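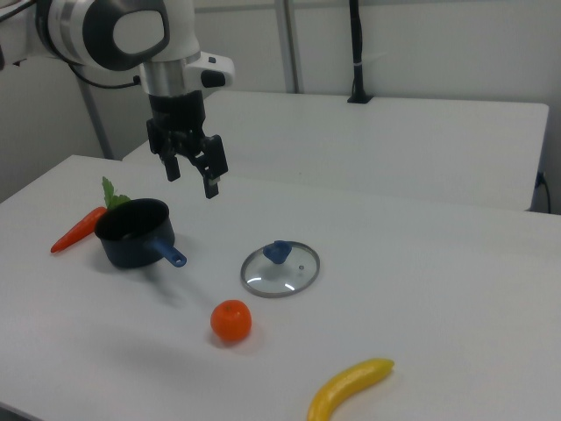 Re: [踢踏成人班] 十二月汇演的曲速、换装和鞋

阅读时间：约 9 分钟

发件人：Bushra Zaidi
收件：Likorgate 踢踏成人班邮件列表

各位好，

Caoimhe 那封信我读了三遍，第一遍在公交车上，第二遍在厨房，第三遍是穿着舞鞋站在走廊里读的，楼下邻居可以作证。我把她的原文留在下面，一段一段回。信长，赶时间的直接拉到“鞋”那一段，那段跟大家的钱有关。

> Caoimhe Fitzgerald 写道：
> 各位，汇演场地定在 Kekon 的大厅了。场方给的座位数是 738，我知道听起来吓人，
> 但小厅那天被合唱团订走了，没得选。请大家不要再问能不能回排练室演。

我没有再问，我只是上次问过两遍。

座位多这件事，我倒觉得比想象中好对付。去年在小厅，第一排离我们不到两米，我妈坐在那里，全程用口型替我数拍子，数得还比我快。大厅的好处是灯一打下来，台下黑成一片，谁的母亲都看不见。Donal 说他反而会紧张，因为看不见就会想象。我建议他想象成空的，从目前的售票情况看，这个想象有一定的事实基础。

真正要操心的是声音。踢踏是要听的，小厅的木台子自己就会响，大厅的台面铺了一层舞蹈地胶，鞋片打上去闷得像敲书包。我上个月在那里看过一场弗拉明戈，人家自带了木板。咱们有没有木板？我印象里 Cormac 车库里有六块，是前年街头表演留下来的，其中一块被他拿去垫洗衣机了。Cormac，麻烦你看看洗衣机能不能垫点别的。

> 第二件事，开场群舞的曲子。Donal 找到的那个版本是每分钟 236 拍，
> 我用手机测过，没有错。我个人认为大家跳得下来，前提是从现在开始
> 每天在家练五分钟的单脚 shuffle。有意见请在列表里说，别在更衣室里说。

我有意见，而且我在更衣室里已经说过了，所以这里算是补交书面材料。

236 拍我跳得下来前八个小节。后面我就进入了一种自由的状态，脚和音乐各过各的，到最后一拍再碰头，彼此很客气。我看了一圈，后排至少还有三位和我一样，只是他们脸上的表情管理比我好。

我的提议是这样：群舞部分用慢的那个版本，Donal 的独舞段落再切到快版。他反正喜欢快，我们反正喜欢看他快。技术上不难，两段录音调性一样，中间那四小节的鼓点正好可以当接缝。我用 Jatoneo 试着剪过一版，接缝处有个很小的“咔”，我一开始以为是杂音，听了几次觉得像有人提前落了脚，那就更像我们班了。文件我放在老地方，名字是“开场_慢快_试3”。试1和试2请不要打开，试2里录进了我和猫的对话。

另外关于单脚 shuffle：Caoimhe 上课时讲过，脚踝要松，膝盖带，脚掌是甩出去的。我回家练的时候发现一个毛病，不知道别人有没有。左脚支撑、右脚做的时候，声音是干净的两下；换过来以后，第一下总是擦不到地，只剩回来的那一下，听上去像一个人在反复敲门又反悔。后来我扶着窗台，把支撑腿的膝盖多弯一点，重心往脚掌上挪，就好了大半。站得太直的时候，工作腿没有空间，脚只好从地面上方飞过去。写在这里供左右不均的同志参考。

> 第三，换装。第二支和第四支之间，按现在的排法，换装时间是 29 秒。
> 我知道。第三支舞是儿童班的，他们跳得比彩排时快，小孩子都这样。
> 请第二支和第四支都上场的人把衣服穿在里面。

这一段我和 Orla Moriarty 在她家客厅里试过了，用厨房定时器。结论分两部分。

上衣没问题，背心穿里面，外面的衬衫换成按扣，一扯就开，很有戏剧性。Orla 扯的时候飞掉了一颗，在钢琴底下，还没找到。

裤子有问题。第二支的黑裤子窄，第四支的条纹裤也窄，两条窄裤子套在一起，膝盖弯不下去，而膝盖弯不下去会有什么后果，请参考上一段。不套着穿，就得脱鞋，脱鞋就得解鞋带，我解鞋带最快的纪录比儿童班那支舞还长。

所以有几个办法，我按我自己的偏好排：

一，第四支也穿黑裤子。条纹裤好看，我承认，但从 Kekon 的二十几排往下看，条纹和脏是分不出来的。

二，在第三支后面插一段报幕。Cormac 去年的报幕大家还有印象，我们需要的长度他随随便便就能讲出来，需要操心的是怎么让他停。

三，请儿童班跳慢一点。写出来只是为了完整。

我投第一个。Orla 投第二个，因为条纹裤是她改的，改了一整个周末，我理解她。

> 第四，鞋。Jafarzadeh 那家店说如果凑够 30 双，换鞋片可以给团体价，
> 连旧鞋片的拆卸一起算。我们班凑不满，但加上周中上午班应该够。
> 要换的人请直接回这封信，写清楚鞋码、前掌片还是后跟片，还是都换。

这段请认真看，我知道前面的你们都跳过了。

我去 Jafarzadeh 问过，店里说鞋码其实次要，要紧的是螺丝孔的位置。老鞋拆过一次以后孔会松，第二次上螺丝吃不住，跳着跳着后跟片就开始唱自己的歌。我那双就是。所以请回信的时候多写一句：这双鞋以前换过没有。换过的，店里会先把孔填上再打新的，要多等几天，价钱也另算，多多少他们当时没肯说死。

还有，别自己在家拧。我听说有人用牙签和白胶补孔，我不点名，他在都柏林那次比赛上飞出去一片鞋片，落在评委桌前面。他自己把这件事讲成一个很有气势的故事，说那一脚力量太大。Donal，我们都知道是胶。

要配合十二月的演出，鞋最好在月初之前就取回来。新鞋片头几天会滑，尤其在地胶上，得磨一磨。我的习惯是在后门外的水泥台阶上来回蹭十来下，声音很难听，蹭完就老实了。别在排练室的地板上蹭，那块地板的年纪比儿童班所有人加起来都大，Caoimhe 对它的感情也比较深。

> 最后，节目单上的个人介绍，每人不超过六十个字，请在下周的课之前发给我。
> 去年有人写了四百字，其中一半是关于膝盖手术的。今年请克制。

四百字那位是我。手术那一半我认为写得最好。

今年我会克制。不过我想替大家问一句，介绍里到底要写什么？我翻了翻往年的节目单，格式差不多都是几岁开始学舞、在哪里学、得过什么。成人班的人按这个格式写就很寒酸：四十一岁开始学舞，在这里学，得过一次腱鞘炎。Cormac Mac Suibhne 那年干脆写“会跳，也会修水管”，据我所知演出后有两个人来找他，都是为了水管。

我的想法是，就写一件跟跳舞有关的小事，随便什么。比如第一次把 time step 从头到尾打对是在哪里。我是在超市冷冻柜前面，手里拿着一袋豌豆，鞋是胶底的，一点声音也没有，但我知道对了。这样写六十个字绰绰有余，Caoimhe 排版也省事。如果她还是想要老格式，那我就写老格式，不争。

再补几件零碎：

彩排那天大厅的后台门下午两点才开，来早了只能在装卸口站着，那里有风。

第一排的位置我和 Orla 对调过了，她左边我右边，因为我右脚的声音好听一些，靠近话筒占便宜。Caoimhe 同意了，至少她当时点了头，也可能是在数拍子。

谁把我的蓝色水壶拿走了？壶底有一道磕痕。我手上有一个很像的，但喝出来有别人的柠檬味，可以随时交换。

剪好的音乐请大家这几天听一听，有问题直接在列表里回。如果一直没有人回，我就当全体同意慢版，包括 Donal。

Bushra

> 附：Caoimhe 原信末尾
> 以上。木板的事我忘了写，谁有木板？
> Caoimhe

又及：信快写完的时候 Cormac 给我打了电话，说洗衣机底下那块已经抽出来了，板面有一圈水印，不影响出声。现在他的洗衣机在走动，他问班里谁有砖。

本列表近期主题
- 周中上午班：谁还要拼车去 Kekon
- Re: Re: 条纹裤的裤长（Orla Moriarty）
- 求一双 39 码旧踢踏鞋，后跟不限
- shuffle 和 flap 到底差在哪一下（Donal Mac Carthaigh）
- 排练室暖气又只热一半
- 寻物：蓝色水壶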